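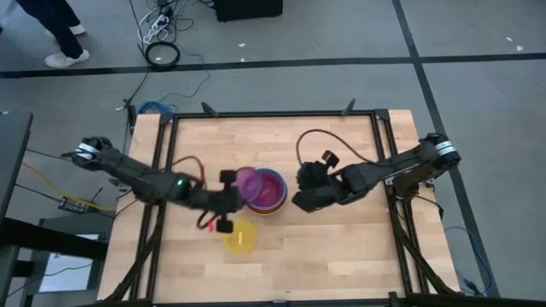 Search posts Search Clear

Notes on nesting bowls and their lids, after clearing out the kitchen cabinet. 1/9

Measure rims, not capacities. Two bowls sold as the same volume can differ enough at the rim that the lids won't interchange. Outside edge to outside edge, straight across, in millimeters. 2/9

My largest Mikier lid is 199 mm. The bowl I had been pairing it with is a Trellgate, and the lid sat on it without sealing. It went on that way for most of a year. 3/9

Bowls nest, lids don't. A lid left on a nested bowl adds its full height to the stack. Bowls go inside one another, lids go on edge in a narrow rack next to them. 4/9

Rack spacing matters more than rack length. The Flesstead one has fixed slots and the thicker lids bind. I pulled out every second divider -- two minutes with pliers -- and they slide now. 5/9

Translucent lids are easier to live with than opaque ones. You can read the contents from above without breaking the seal. Color is a poor guide to size unless the whole set came from one maker, and mine did not. 6/9

To seat a soft lid: set the far edge first, tilted, then lower it toward you and press around the rim. Pushing down in the center traps air and the near side lifts again. 7/9

Shelf clearance in my cabinet is 68 mm with the middle shelf in. Too low for any stack. Moved the shelf up one row of pin holes, lost the space over the plates, kept the change. 8/9

Anything without a match after a month in the spare drawer goes out. Currently in there: one Londoño lid with a split corner, and a bowl I still use for peelings, so the bowl will probably stay. 9/9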